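Cell 2 monthly inspection, with my comments
September, Wednesday shift, start 6 in the morning

I do this one with the Gimovell arm parked in the service pose and the Prudwood feeder switched off at the wall. Dirceu Sampaio held the second lock key for me. Same sheet as always, I just write more on it than I'm supposed to (sorry, Italo!).

1. Lockout and tags: OK
Both padlocks on, tag filled in, tried the start button with everything locked and got nothing. The tag holder on the left post is cracked again, so I zip-tied the tag for now.

2. Gate switch and light curtain: OK
Opened the gate three times in slow mode before lockout, and it dropped out of run every time. The curtain tripped on the test rod top, middle and bottom. I wiped the lenses too, they get a film on them from the feeder and then we all stand there blaming the controller.

3. E-stops: OK, one comment
All of them latch and reset. The one on the pendant feels mushy compared to the others. It passed, but I'd like a spare on the shelf before it gets worse. Idach has the part under the old number, so don't let them tell you it's discontinued.

4. Base bolts and floor anchors: OK
Paint marks all line up. Nothing moved since last month.

5. Wrist and gripper cables: NEEDS FOLLOW-UP
Okay, this is the one I want people to read. Cables at the wrist need enough slack for the full turn and not so much that a loop can catch on the fixture. I check it by eye first, then with a gloved hand along the whole run, feeling for flat spots and nicks. After that I go over the clamp screws with the small driver, just snug, please don't lean on them!
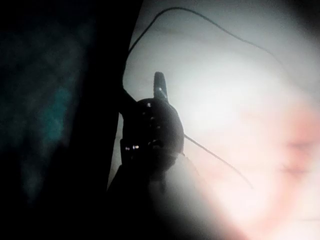 I'm asking for the loop to be re-dressed and a second clip added before the cell goes back to full speed. Until that's done it stays in slow mode, and I've written that on the board as well. Whoever does the job, turn the wrist by jog to both ends of travel and watch the cable the whole way, with your thumb on the enable switch and your other hand out of there.

6. Gripper fingers and pads: OK
No play when I wiggle them. Pads are wearing but they've got life left, I'd say change them next round. The Cattaneo pads fit fine if we're out of the regular ones, you only have to trim the back edge a little.

7. Air supply: OK
Regulator steady, drain bowl emptied, no hiss at the fittings. I swapped one push-in elbow that looked tired.

8. Grease and leaks: OK
Joint 3 had a bit of old grease at the seal. Wiped it clean, will look again next month. Hour counter says 287 since the last service, so we're in good shape there.

9. Housekeeping: so-so
Found up to a handful of loose screws under the feeder every time I do this. Could we get a magnet tray in there? I've asked before and I'm asking again.

Still open: wrist cable loop and clip (Dirceu), spare pendant e-stop (me), tag holder (me), magnet tray (Italo Amato, pretty please).

Locks off and keys back on the hook at the end of the check. Cell released for slow mode only.

Questions about this sheet: maintenance desk, Cell 2 | © Gimovell line maintenance | Back to top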